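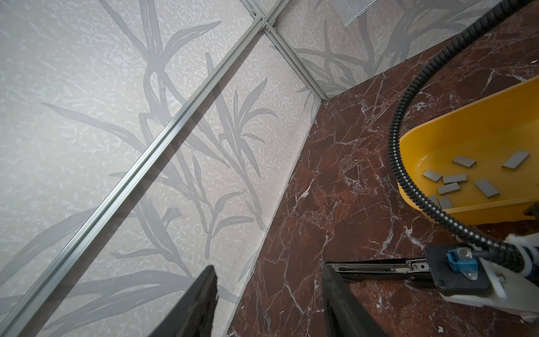 Progress report: small-item sorting, first period

Perron asked for candor and brevity, so we open with the tiles. The gray ones live in a yellow tray with a raised rim, and the tray lives on a reddish-brown marbled top that was chosen, in January, by people who like veins. The leafy wallpaper is theirs too. We have stopped arguing about it – the gray leaves do go with the tiles.

The Grullitis sorting plan covers 200 small items in 9 groups. Tiles were the easy group. Desk items are slower going, as a stapler takes up more space than its importance deserves, and the little things beside it tend to belong to three groups or to none.

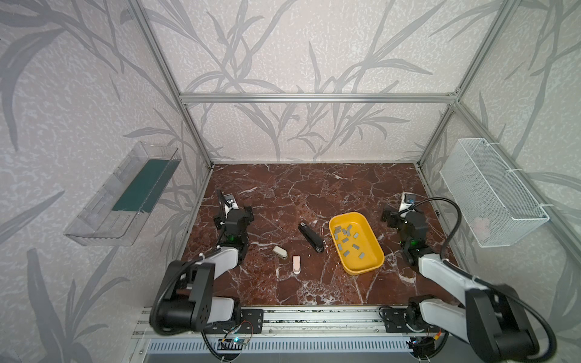
Halldóra Bech replied to our draft that a group called "other" is a confession, and asked us to cap it at 50 items. We agreed, with some grumbling.

Spending is within budget. The largest line so far is trays from Fovia, followed by labels, which we bought twice after misspelling "miscellaneous" the first time.
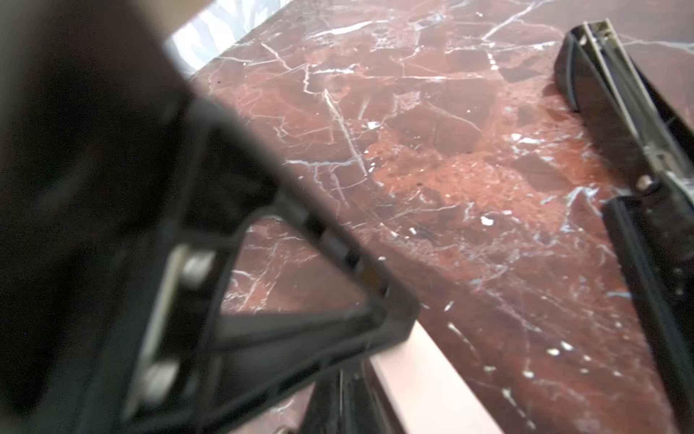
Nurnen Office, Stores and Supplies Team

For the next period we ask for no new money, only an answer on the labels. The second batch is spelled correctly and is in the drawer.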